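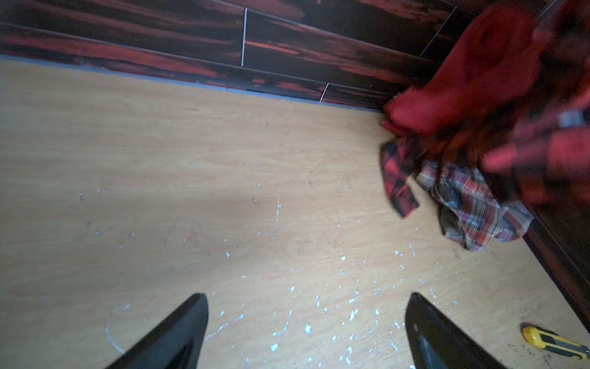
Someone at Greenberg asked me last month whether I'd let one of these things loose in my own kitchen, and before I could get a word out the chap next to her said his dishwasher already does more housework than any robot he's seen, and it hasn't got arms. I've been chewing on that ever since, so that's where I'm starting tonight.

(Pause. Let them laugh at the dishwasher. Water.)

Right. Chores. The talk is called "Can it do the floor yet?" and I picked the floor on purpose. Leave the slide up for this bit. You've got cloth, a yellow knife and a load of white bits, and any of you could deal with that lot while on the phone to your mum. You'd shake out the checked stuff, put the knife somewhere sensible, fetch a brush. You wouldn't plan it at all! A machine with two fingers has to decide what every one of those things is first, and then which bits of it are safe to grab.

Take the cloth. Two lots of it on the floor side, both some sort of check, one lying partly over the other. Where does one stop? I can see it, you can see it, and we've had forty jumpers on a bedroom chair to practise on. Cloth has no proper shape, so you can't give the thing a drawing and say "find me this". (Do the tea towel bit here. Drop it, pick it up, drop it again, different shape every time. REMEMBER THE TEA TOWEL.)

The knife is the one I'd worry about. It's a nice solid object with a long body, so in pure gripping terms it's easier than the cloth, and that's the trap. Easy to hold and bad to hold wrong. At Grillthorpe we ended up with a plain rule that blades are for people, and I still think it's the right rule.

And then the flecks. Fingers are no good for flecks. You want a vacuum or a dustpan, which means changing tools, which means knowing the big stuff is out of the way first. Ask for a show of hands: who has had a robot vacuum eat a sock? (It will be most of the room. It was at Steranberg.)

Next bit, numbers, keep it quick. They'll be on the handout so don't read them all out. In the Fosineck trial we logged 3,434 attempts at picking something up off a floor or a bench. 702 of those needed a person to step in. Now, you can say that's pretty good, and on a shop floor, with the same bench and the same parts, I'd agree with you. But think about it at home. If your teenager called you upstairs that often while tidying you'd do it yourself, wouldn't you? I would. I do.

We split the work into 6 chores. Three of them I'd happily leave to a machine on a Thursday afternoon while I made the tea: fetching trays, sorting hard parts into bins, wiping a flat bench. The other three were folding, picking up mixed mess and anything round a corner or under a shelf. Those still want a person nearby, and the folding was so slow that we used to take bets on it.

(If somebody asks about speed: say slow. Don't get drawn into next year's model. I got drawn in at Steranberg and lost ten minutes.)

Where I've landed, for what it's worth. Shop floor, yes, for dull jobs that stay put. Home, a few jobs, if you tidy up for the robot first, and I know how daft that sounds. The chap with the dishwasher has a point, mind you. We load it for him.

Questions. Get the tea towel back off the front row.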